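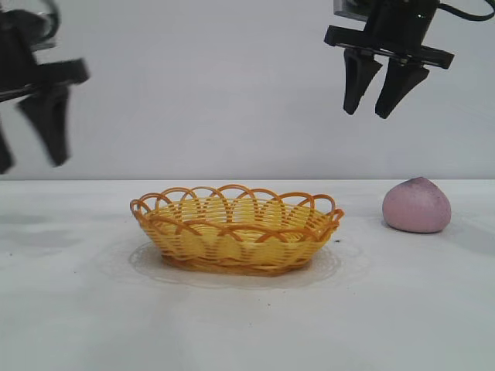
Stastley Loop Pedal, Second Edition

Songs that won't leave your head have to start somewhere, and a lot of them start with four bars played over and over until something sticks. The Stastley is a looper for people who write that way. You play a phrase, tap once, and it comes back at you while you try a melody on top. Tap again and you're stacking a harmony. It's a wonderful way to lose an evening!

The first edition had two tracks, and the letters we got were nearly all about wanting more. So now there are four, each with its own volume knob (real knobs, right on top, no menus). You can mute any track with the small button under its knob, which makes it easy to drop everything but the bass line for a verse and bring the rest back for the chorus.

Fiorella Bianchini wrote most of the songs on her record Avbridge with one of our early units, singing nonsense words into it until real ones turned up. She asked for a longer undo, and we listened. Undo now goes back six layers per track, and redo brings them all back if you change your mind.

What it does

Loop time: 6 minutes per track
Tracks: 4, each with volume and mute
Inputs: 2 (one instrument, one microphone)
Outputs: 2, for stereo or for separate amps
Tempo: tap it in, or let the first loop set it
Memory: loops stay saved when the power is off
Power: 9 volt adapter, included

Half speed and reverse are still on the left footswitch. Hold it down for reverse. Half speed drops everything an octave, and a plain little hand clap turns into something huge and slow. Urszula Walczak, who voiced the built-in click, tuned it low enough that it doesn't fight with your vocal, and you can send it to headphones only.

Owners of the first edition can move their saved loops across with the USB cable. Tracks one and two land in the same places, and three and four start out blank.

The Genda carry case fits both editions and is sold separately. Orders placed now ship in August. Questions about inputs or adapters outside the US go to Xinyi Tang at the support desk.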